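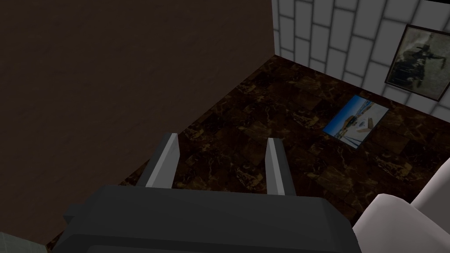
Hi all,

Picking up the thread on the reading night at Dawber, because I think we're closer to agreeing than it looks! Juraj wrote on Tuesday:

> From: Juraj Holub
> Subject: Re: [tultudau] Which book next, and how long
>
> I liked the last one but 22 chapters in a month is too much for me
> with the new shifts. Could we go back to short stories? Also, can we
> please start at 6 and not "6ish"? My last bus is at 10 and I keep
> missing the end of the talk, when people finally say what they think.
>
> J.

Yes to short stories, from me anyway. I got to chapter nine of the last one and then skipped to the end (sorry, Čestmír, I know you picked it and I know you could tell). What I miss about stories is that everybody has finished them, so you can argue about the ending without someone putting their fingers in their ears. My vote is two stories per meeting, one old and one new, and whoever picks the old one doesn't get to pick the new one.

On the start time, I'm with Juraj too. If we open the door at 6 and start talking at half past, whoever has eaten can go straight to the book and whoever hasn't can chew quietly. I'd rather lose the long hello at the beginning than the good part at the end.

Now, seating, which Čestmír brought up at the end of last month and we all ignored.
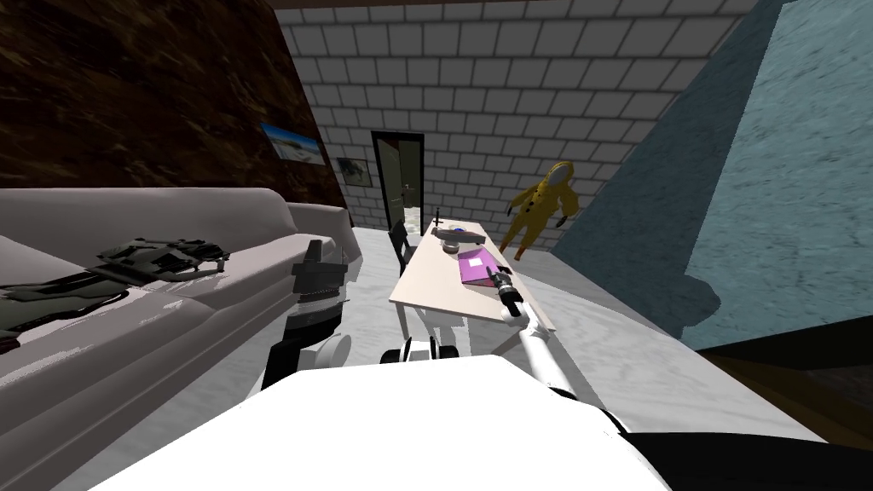

I've been to groups where everyone sits in rows and it kills the talk stone dead, you end up speaking to the back of someone's head. A circle is better but then people have nowhere to put their book or their tea. What I'd go for is a couch and a table close together, like the ones in the picture, in a room on the small side, so that the quiet people don't have to raise their voices. I don't mind a dark brown wall like that one either, they make a place feel like evening. But if most of you want the big room again I'll live with it, just please let's pull the chairs in.

Last thing, the snack money. There's nearly 10 left in the tin from September, so we're fine for cookies, and I'll bring the Vornutora tea again unless somebody hates it. (Somebody said it tasted like hay. I like hay!)

Čestmír, could you send round the titles you had in mind for the old story? You mentioned a ghost one and a sea one, and I'd happily read either, though the sea one sounded more like something we'd fight over. I can make copies if I have them by the weekend.

See you there,
Dridero list, reading night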